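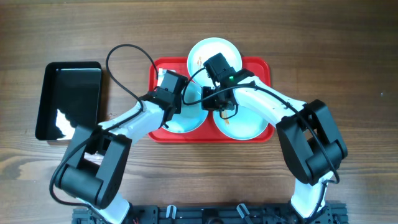

Does a curfew tag keep anyone safe? A former court clerk has her doubts

7/18/21

The woman across the table spent most of her working life as a clerk in the criminal court at Ullberg, and she agreed to talk on condition that I left her name out. She still has friends in the building. She also has opinions about the electronic tags the court has been handing out since November, and I should say that I came to the interview with a few of my own.

The tags are supplied by Plurkel under a scheme called Grernard. A defendant on bail wears one at the ankle, a box is plugged in at home, and if the two are apart during curfew hours an alert goes to a monitoring desk. The leaflet promises "peace of mind for victims". I asked her what she made of that phrase.

"I'd like to know who wrote it," she said. "Was it anyone who'd ever sat with a victim? A tag tells you a man isn't at home. It doesn't tell you where he is. If he's not at home and you're the one he's been threatening, what good is that to you?"

The scheme's own first report says there were 3,873 alerts. It does not say how many led to a visit, an arrest or a phone call. I had assumed that was in an appendix. She laughed at me.

"There isn't an appendix. I asked. I was told the figure showed the system was working. Well, a smoke alarm that goes off every time you make toast is working as well, isn't it?"

To be fair to Plurkel, a dropped signal and a real breach are logged in the same way, and the report admits as much in a footnote. I put it to her that this might simply be the muddle you get with anything new. She wasn't having it.

"They had a trial run at Mogensen before they ever came to us. It lasted 90 days. If you can't sort out your sums in that time, when are you going to do it? And the judges weren't told about the footnote. They were told breaches would be picked up. So they start giving bail to people they'd have thought twice about."

Can she prove that last part? She can't, and said so. Nobody at the court keeps a record of what a judge would have done without the tag on offer. What she has is her memory of sitting below the bench and hearing the same kind of application go one way for years and then begin to go the other.

"I'm not saying lock everybody up," she said. "Plenty of them should be at home. There were lads held for weeks over something they'd never have got prison for, and I thought that was wrong at the time. But those lads didn't need a tag either. They needed a date and a bus fare."

She told me about two cases, neither of which I can describe closely. In one, an alert was logged in the evening and the police were told the next morning. In the other, a man was brought back to court for a breach when the power had gone off in his whole street. He had a letter from the electricity company. He spent a night in the cells anyway — the desk had marked him as missing, and a mark on the screen carried more weight than the letter.

I was less sure than she was about what those cases show. Any system will have its bad nights. The old one, where a constable knocked on the door if he had time, must have missed a great many breaches that never appeared in a report at all. She thought about that for a while.

"Yes, all right. But when the constable didn't go round, everyone knew he hadn't gone round. Nobody went home thinking it had been dealt with."

What would she change? She wants alerts split by cause, and the time between each alert and the first action on it printed beside it. She wants victims told in plain words what the tag can't do. She would also like the contract to be published, though she doesn't expect it. Plurkel did not reply to my questions about response times. The court's office sent a short statement saying that bail decisions are a matter for the judge in each case, which I hadn't asked about.

The contract comes up for renewal in November. I asked whether she thought the court would let it lapse.

"No," she said. "They've already put the posters up."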